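Home | Topics | Robots and Machines | Rules That Run Robots

Rules That Run Robots: Who Decides What a Robot May Do?

By Weronika Kołodziej
6 January 2019
Reading time: 6 minutes

A robot is a machine that senses something, works out what to do, and then moves. The moving part is where rules are needed. A robot arm in a factory can weigh more than a car. It does not get tired, and unless it has sensors for the job, it does not know that a person is standing next to it.

A standard is a written set of rules that many people have agreed to follow. You use standards every day. A plug fits a wall socket because the people who made the plug and the people who made the socket worked from the same document. Robot standards say how fast a robot may move near people, how a stop button must work, and what has to be written in the manual.

Stop buttons

Most large robots have an emergency stop. It is usually a red button on a yellow background, and it is big enough to hit with the palm of a hand. Pressing it must stop the dangerous movement. Letting go of it must not start the robot again. A person has to reset the button first, and then give a separate start command.

At the Pellbridge training workshop, students learn where the stop buttons are before they learn anything else. The workshop has 23 of them. Each one is tested at the start of the day, and the result is written in a log book. A button that fails the test is reported, and the machine it belongs to stays off until the button has been repaired.

Fences and slow zones

Some robots work behind a fence. The gate in the fence has a switch, and when the gate opens, the robot stops. Other robots are built to work close to people. They move more slowly and push with less force. Many can feel when they bump into something, and they stop when this happens.

Some places mark zones on the floor. In the outer zone the robot runs at full speed. In the middle zone it slows down. If a person steps into the inner zone, it stops. Sensors check which zone a person is in, so the paint on the floor is there mainly for the people.

Rules for teaching a robot

Robots can be programmed with typed instructions. They can also learn from people. A person does a task while sensors record how the hands move, and a computer looks for patterns in the recordings. One recording of one task is called a demonstration. A robot may need hundreds of demonstrations before it can do something you find easy, such as picking up a small object.
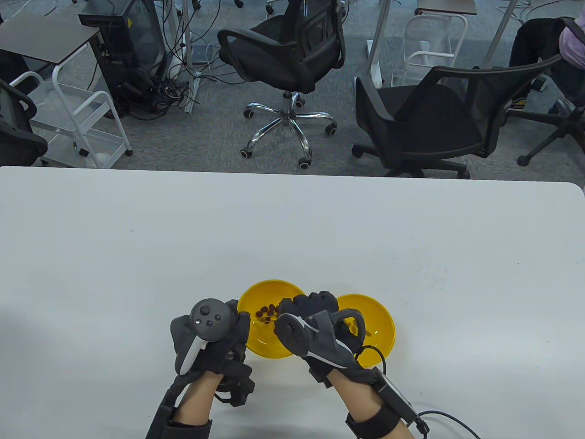
Reaching for small brown pieces in a yellow bowl, with controllers and gloves on both hands.

Good practice applies to this work too. A project called Malinari uses a handbook written by Anum Ghumman, an engineer. These are some of its rules:

Clear the table of everything the task does not need.
Check the straps before recording. They should be snug and should not pinch.
Keep cables away from feet and chair wheels.
Start each demonstration with the objects in the positions given on the task sheet.
If you make a mistake, mark the recording as a mistake. Do not delete it without telling anyone.
Take a break after 19 minutes.

The rule about mistakes matters a great deal. Suppose a person drops a piece on the floor and the recording is saved as a good one. The computer cannot tell that the drop was an accident. It may treat dropping as part of the job. In one Malinari collection there were 3899 recordings, and 604 of them were marked as mistakes. They were stored in a separate folder with a note on each saying what went wrong.

There are rules about people as well. Anyone being recorded must be told what is recorded, what it will be used for, and how long it will be kept. They must agree first. They can also change their mind.

Who writes the rules?

Standards are written by groups of people who know the subject. They may be engineers, factory workers, doctors or safety inspectors. They write a draft and other people send in comments. Then the draft is changed, often many times. It can take around three years to finish one standard, and finished standards are checked again later, when machines have changed.

A standard and a law are different things. A law must be obeyed. A standard is often a choice, but a law can say that a certain standard has to be followed.

Words to know

Demonstration: a recording of a person doing a task, used to teach a robot.
Emergency stop: a control that stops dangerous movement.
Sensor: a part that measures something, such as distance, light or force.
Standard: a set of agreed written rules.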